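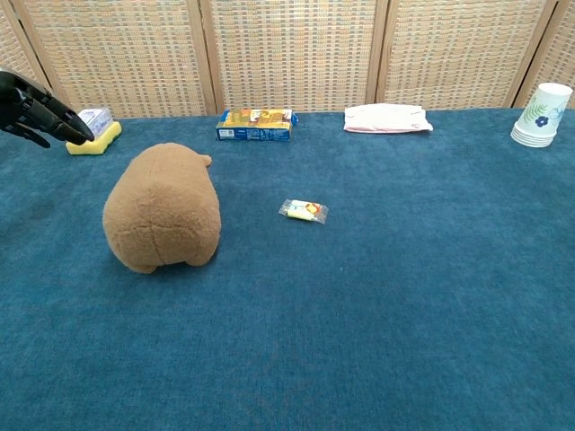 A yellow sponge on a teal-blue table covering.

On Keeping a Shared Kitchen in Good Order

6 March 2018

Readers of these pages will recall that I moved my desk last August to the Praleton building, where 33 tenants on two floors share a single kitchen. Having now spent a winter there, I wish to set down a few observations on how such a room is best managed.

The lease devotes one sentence to the kitchen. It states that tenants shall "maintain the facility in a clean condition," and it leaves the meaning of clean to the reader. In practice, there were seven different meanings on our floor alone. One office wiped the counters each evening and left its cups in the sink. Another washed every cup and never once emptied the bin.

In November the building manager, Rizwan Minhas, circulated a one-page schedule. Each office was assigned a week, and the duties were listed in plain terms: counters, sink, refrigerator shelves, floor. Supplies were to be bought from a common fund of $300 a year. I had expected some resistance to the fund, but the objections concerned the refrigerator instead. Several tenants regarded their shelf as private property and did not care to have it inspected.

A compromise was reached before the holidays. Food is now dated on the day it arrives, and anything older than a week may be thrown out without notice. Arnico, the design firm at the end of the hall, lost a rather fine cheese under this rule and has accepted the outcome with good grace.

Sponges remain the weak point of the arrangement. They are replaced on the first working day of each month, which in my view is too seldom for a sink used by so many people. I have proposed every second week, with a separate one kept for the counters. The added cost would be small, and the fund can bear it.

The matter of the dishwasher — whether to repair the present machine or buy another — has been put off until the lease renewals are signed. Dreltton, on the upper floor, has offered to obtain two estimates.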